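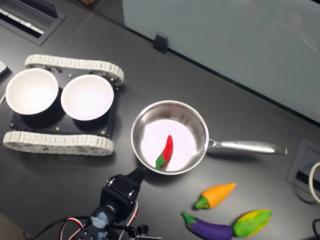

I will never be without a jar of pickled onions in the fridge. Cheese on toast, a ham sandwich, leftover curry, a bowl of lentils, they all get a forkful (and so do I, standing at the counter). I've been making them the same way for 15 years and I've picked up a few habits along the way.

Slice them thinly! My first batches were great thick hoops and they squeaked when you bit them. A sharp knife is fine, you don't need a gadget.

Warm the vinegar with 2 spoons of sugar and a good pinch of salt, only until the sugar melts. Don't let it boil unless you enjoy coughing. I use cider vinegar, though my friend Jelle swears by white wine vinegar and his are very good too, annoyingly.
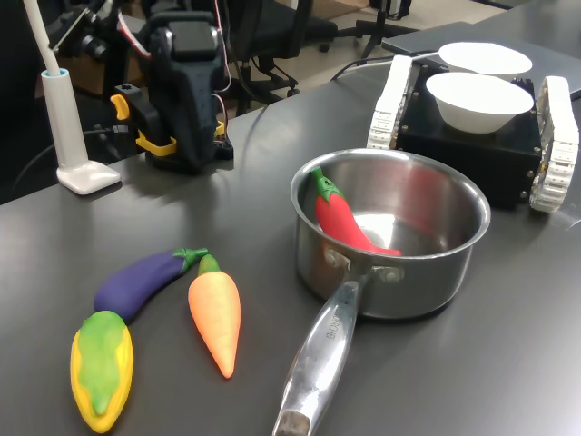
A red chilli and a steel saucepan.

Pour it over while it's still hot and push the onions right down with a spoon. They'll look as if they won't fit, then they slump and you've got room for a few more. Peppercorns, a bay leaf, a bit of mustard seed if there's any in the cupboard.
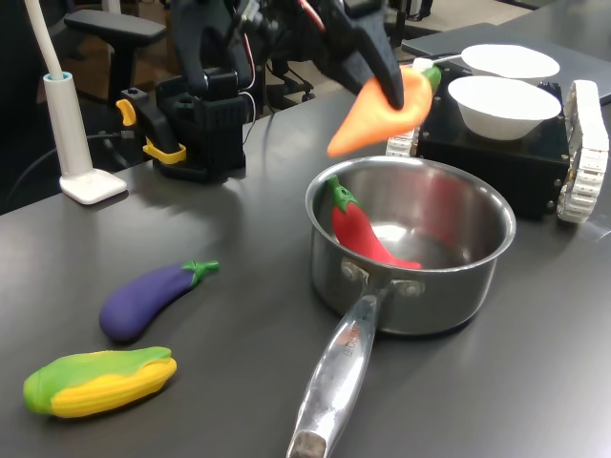

You can eat them after an hour, but I like them best the next day, when they've gone properly pink (red onions only, obviously). Mine live in the fridge and I try to finish a jar within 7 days. Save the leftover vinegar for salad dressing, it's lovely with a bit of oil and mustard.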